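Sadside Swap Shelf — Your Questions Answered

We get a lot of the same questions at the counter and in the inbox, so we've gathered them up on one page. Have a read through, and if yours isn't covered, send us a note and we'll do our best to get back to you by Monday.

What is the Swap Shelf?

It's a sorting and swapping service for small household odds and ends: cards, little boxed items, spare parts still in their packets, craft bits, all the things that collect in the second drawer down. You bring in what you don't use, we sort it, and you go home with something you will use (or with nothing at all, if you're trying to clear some space, and good on you). We began on one bookcase in the Hellgate Street shop and now fill most of the back wall.

Do I have to bring something to take something?

No. We'd love it if you did, but plenty of people come in empty-handed the first time and turn up a month later with a shoebox under one arm.

How much can I drop off at once?

Two shoeboxes per visit, please, or anything of a similar size. We had 1032 items come through in April, which was a lovely problem to have, but it did mean the hallway was hard to get down for a while. If you're clearing out a whole house, ring first and we'll find you a quieter afternoon.

What can't you take?

Medicines, batteries, anything with a blade, food, and opened cosmetics. We also can't take glass any more, I'm sorry to say. Library cards, bank cards and anything else with your personal details on it should stay at home with you — do check the bottom of the box before you hand it over.

Should I sort my things before I come?

Only if you enjoy it! We're happy to take a jumble. It does help if small boxed things stay in their boxes, and if sets are held together with a rubber band or a bit of string. Please don't use sticky tape on printed cardboard, as it takes the colour off when we peel it away.

How do you sort everything?

Small things get lost in big containers, and it took us far too long to learn that. We used to tip the lot into one deep tub and go fishing, and you can imagine how many little cards ended up flat on the bottom under everything else. These days we like a clear white table and a few plastic containers of different depths.

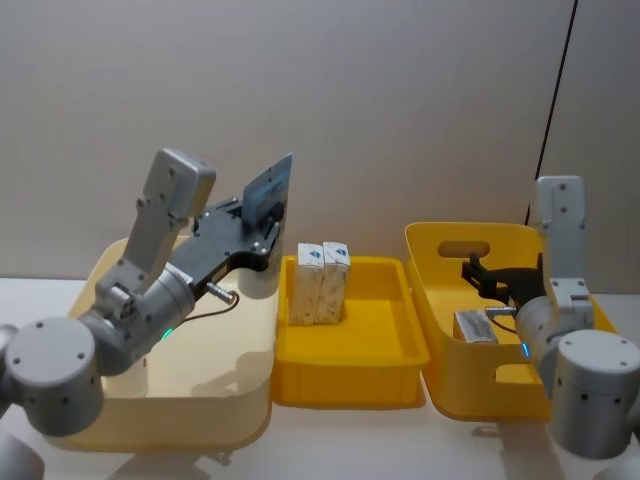 A shallow tray is the best thing we know of for small boxes, and if you're setting up something similar at home, I'd start there before buying anything taller. You want sides high enough to stop things sliding off the table and low enough that you can still see what you've got. The two little white boxes standing side by side at the back of the yellow tray come up higher than the rim, so you can spot them at a glance, and there's plenty of floor left for whatever comes next. A deeper basket like the yellow one on the right, with the oval handle hole, suits things that can lie on their side.

Where can I buy trays like that?

Any kitchen or discount shop will have something close. Measure your shelf first and take the number with you. Our longest shelf at Hellgate is 620 mm, and we have brought home the wrong size more than once.

Can I post things to you?

Yes, care of the Saka Arcade counter. Please use a padded envelope and pop a note inside with your name on it.

When are you open?

The Hellgate Street shop opens at 8 in the morning on weekdays. The Saka Arcade counter keeps the arcade's hours, and the Boonchu Hall table is out whenever the hall has a market on. Come and say hello — there's usually a pot of tea going.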